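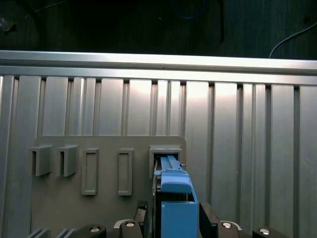 **사내 공용 작업실의 부품 보관 선반 표기 방식 변경에 관하여 문의드립니다**

작성자: Chutima Paisan
등록일: 2025년 2월 28일
분류: 시설 운영 / 보관 및 재고

안녕하십니까. Wetamitz 지역 공동작업실에서 비품 및 소모품 관리를 담당하고 있습니다. 저희 작업실은 입주 단체 9곳이 보관 선반을 함께 사용하고 있으며, 현재 선반 표기는 개소 당시에 정한 방식을 그대로 따르고 있습니다. 단체별로 구역을 나눈 뒤 각 구역 안에서 품목명을 한글로 적어 붙이는 방식입니다.

그런데 입주 단체가 바뀔 때마다 구역 경계가 달라져 라벨을 전면적으로 교체해야 하며, 같은 품목이 서로 다른 이름으로 적혀 있는 사례도 적지 않습니다. 예를 들어 한 단체는 '육각 볼트', 다른 단체는 '렌치 볼트'라고 적어 두었는데 확인해 보니 동일한 규격이었습니다. 지난해 7월 재고 조사에서는 이러한 중복 표기가 58건 확인되었습니다.

이에 따라 품목명 대신 위치 번호를 기준으로 하는 표기로 전환하고자 합니다. 다만 다음 사항에 대하여 판단이 서지 않아 경험이 있으신 분들의 의견을 구합니다.

- 위치 번호만 표기할 경우 처음 방문한 이용자가 물품을 찾을 수 있는지
- 전환 기간 동안 기존 라벨을 함께 두어도 무방한지
- 대장을 종이로 유지할지, 공유 문서로 옮길지

예산은 라벨 용지와 투명 보호 필름 구입 정도로 한정되어 있으며, 별도의 재고 관리 프로그램을 도입할 계획은 없습니다. 검토에 참고할 만한 양식이 있다면 함께 안내하여 주시면 감사하겠습니다.

---

**Ullov 자재관리실**

문의하신 내용과 유사한 전환을 당 기관에서도 시행한 바 있어 그 경과를 말씀드립니다.

위치 번호는 '열-단-칸'의 세 자리 구성을 권장합니다. 당 기관의 경우 열은 영문 대문자, 단과 칸은 숫자로 하여 'C-2-4'와 같이 적고 있습니다. 단 번호는 아래에서 위로 부여하시기 바랍니다. 위에서부터 번호를 매기면 선반을 한 단 증설하였을 때 전체 번호가 밀리게 됩니다. 당 기관은 이 점을 간과하여 라벨을 한 차례 다시 제작하였습니다.

품목명을 완전히 없애는 것은 권장하지 않습니다. 칸 앞면에는 위치 번호를 크게 적고, 그 아래에 대표 품목명을 작은 글씨로 병기하시면 됩니다. 이때 품목명은 반드시 대장에 등록된 명칭을 사용하여야 합니다. 규격이 있는 품목은 명칭 뒤에 호칭 지름과 길이를 이어서 적고, 띄어쓰기와 단위 표기도 통일하여 두시기 바랍니다. 사소해 보이나 공유 문서에서 검색할 때 누락이 발생하는 주된 원인입니다.

기존 라벨의 병행 사용은 14일을 넘기지 않는 것이 적절하다고 판단됩니다. 당 기관은 기한을 정하지 않고 병행하였다가 이용자 대부분이 종전 라벨만 참조하는 결과가 되었습니다. 새 라벨 부착 당일에 종료일을 선반 측면에 함께 게시하시기 바랍니다.

대장은 공유 문서를 원본으로 하고, 매월 초 한 부를 출력하여 선반 옆에 비치하는 방식을 사용하고 있습니다. 출력본에는 출력일을 기재하고, 이용자가 수기로 수정한 내용은 다음 출력 전에 원본에 반영합니다. 서식은 아래 항목으로 충분합니다.

| 위치 번호 | 등록 명칭 | 규격 | 관리 단체 | 최종 확인일 |
|---|---|---|---|---|
| C-2-4 | 육각 구멍붙이 볼트 | M5 × 20 | 공용 | |
| C-2-5 | 평와셔 | M5 | 공용 | |

관리 단체를 별도의 열로 두시면 입주 단체가 변경되더라도 선반의 라벨은 그대로 두고 대장만 수정하실 수 있습니다. 문의하신 상황에서는 이 부분의 효과가 가장 클 것으로 사료됩니다.

---

**Barajas 문고 운영팀**

저희는 도서를 취급하는 기관이므로 사정이 다소 다를 수 있습니다. 색상 띠를 추가하는 방안도 검토하시기 바랍니다. 열마다 다른 색을 지정하면 반납 위치의 오류가 줄어듭니다. 다만 색상만으로 구분하는 것은 색각 이상이 있는 이용자에게 불편을 줄 수 있으므로 문자 표기를 반드시 함께 두셔야 합니다.

보호 필름은 무광 제품을 권합니다. 유광 필름은 조명 아래에서 글자가 잘 보이지 않는다는 민원이 있었습니다.

---

**Drisier 시설과**

당 과에서는 전 품목에 바코드를 부착하여 운영하고 있으며 만족도가 높은 편입니다. 바코드 도입을 검토하시는 것이 바람직합니다.

> **Chutima Paisan** (작성자 댓글)
> 회신에 감사드립니다. 바코드는 판독 장비와 프로그램이 필요하여 이번 전환에서는 제외하고자 합니다. 단 번호를 아래에서부터 부여하는 안과 관리 단체를 별도의 열로 두는 안은 차기 입주 단체 회의에 상정하겠습니다. 한 가지 추가로 여쭙습니다. 한 칸에 두 품목 이상을 보관하는 경우 대장에는 어떻게 기재하고 계십니까.

> **Ullov 자재관리실** (댓글)
> 같은 위치 번호로 행을 나누어 기재합니다. 세 품목 이상이 되면 칸막이를 설치하고 'C-2-4a'와 같이 소문자를 덧붙이고 있습니다.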